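印刷する | メールで送る
読了時間:5分

リッソープ農道改修事業 進捗報告(2024年2月)
提出先:シスネス地域基盤基金 事業担当
作成:トリルネス道路保全室

1. 今期の要点

リッソープ農道の未舗装区間について、今期の進捗を報告する。結論を先に書けば、申請書に掲げた工程のうち予定どおり終わったのは路面の一次整正のみであり、法面と排水は計画に届いていない。請負のシュルツ社から提出された月報では全体が「おおむね順調」とされているが、当室はこの表現を採用しない。以下、その理由を項目ごとに述べる。

対象延長は3,000メートル、このうち今期に一次整正を終えたと報告されているのは600メートルである。当室が現地で出来形を確認できたのは536メートルで、残りは起終点の杭が見当たらず、判定を保留した。測り方の違いだという説明を受けたが、どちらの測り方が契約書の定めに合うのかという問いには、まだ文書での回答がない。

2. 路面

中央の帯状部分は両脇より滑らかで、色も濃い。シュルツ社の月報はこれを「転圧の効果」と記している。しかし、車が同じところを通り続ければ似たような帯はできる。転圧の記録(機種、回数、含水比)が添付されていない以上、施工の成果として計上するには根拠が足りない。路面の左側には小石や土の塊が残っており、仕上げとして受け取れる状態ではないと考える。

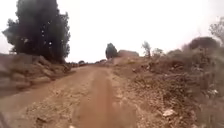

写真1 整正区間の路面と左側の石積み状の土手

左側の土手は、丸みのある大きな石が段をそろえずに重なっている。申請時の図面には「既設石積み」とあるが、擁壁として積んだものか、過去の工事で寄せた石がそのまま残ったものか、当室では判断がつかなかった。前者であれば補修の対象になり、後者であれば撤去か積み直しの費用が要る。金額の差が小さくないため、来期の予算を確定する前に性格をはっきりさせておきたい。図面の作成者に照会済みで、返事を待っている。

天端は比較的そろっている。ただ、上面がそろっていることは背面の安定を示すものではない。裏込めの有無は掘らなければわからず、試掘は今期の作業に含まれていなかった。含めるべきだったと思う。

3. 路肩と残土

中央の帯の右縁に沿って、土と砂利の低い盛り上がりが続く箇所がある。これが残ると、路面に落ちた雨水は右へ抜けず、帯の浅い溝に沿って流れることになる。横断勾配を設計どおりにつけたとしても、効果は見込みにくい。除去そのものは大きな作業ではないが、今期の数量表には項目がない。追加で請求するのか、整正の手直しとして扱うのかで、シュルツ社と当室の見解は分かれている。当室は後者の立場である。

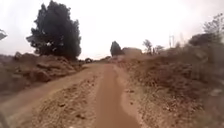 写真2 中央の帯の右縁に残る盛り上がり。左は土塊と岩の山

左側の土の山には大きな塊や岩が混じる。流用土として路肩の補修に使う案が出ているが、この粒の大きさのまま使うことには賛成できない。ふるい分けか破砕が必要で、その費用は当初の見積に入っていない。「現地の土を使うので安くなる」という申請時の説明は、この点で見直しを要する。

土の山の背後に立つ大きな木については、地元から残してほしいとの要望がある。当室にも異論はない。ただし、根の広がりを調べずに土の山を動かす工程になっている点は直すべきである。樹木調査は申請書の付帯作業に挙がっていながら、着手の記録がない。

4. 法面と土ぼこり

法面の整形は、申請書では9月までに仕様を固めることになっていた。実際に仕様書が届いたのは今期に入ってからで、内容も勾配の数値のみである。盛った土の表面をどう保護するのか、種子吹付けなのか、むしろ張りなのか、記載がない。左の土手は上面に丸い高まりがいくつか続き、断面がそろっていない。

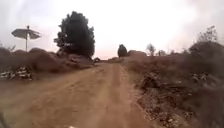 土ぼこりの件も未解決である。散水計画は提出されているものの、散水の実施日と水量の記録がなく、計画が守られているかどうかを確かめられない。沿道から寄せられた苦情は40件に達した。月報ではこれを「季節的なもの」としているが、季節で説明するなら前年同時期の件数を示すべきで、その数字は出されていない。

道路脇に置かれた明るい色のがらについては、種類と出所の確認を求めている。コンクリートであれば処分先の書類が必要になり、石であれば路肩材に回せるかもしれない。いずれにしても、回答があるまで埋め戻しには使わないよう申し入れた。

5. 支払いについて

当室の意見は次のとおり。

・一次整正の出来高は、536メートル分に限って認める。
・転圧については、記録の提出まで支払いを保留する。
・右縁の盛り上がりの除去は、手直しとして請負側の負担で行う。
・試掘と樹木調査を来期の最初の作業とし、終わるまで左側の土の山に手をつけない。

シュルツ社は工程の遅れを「次の期で吸収できる」としている。前回の報告でも同じ文言を受け取っており、当室としては、作業班の数と重機の手配表を見るまで判断を控える。手配表の提出は文書で依頼済みである。

添付:出来高調書、照会文書の写し、苦情受付簿(抜粋)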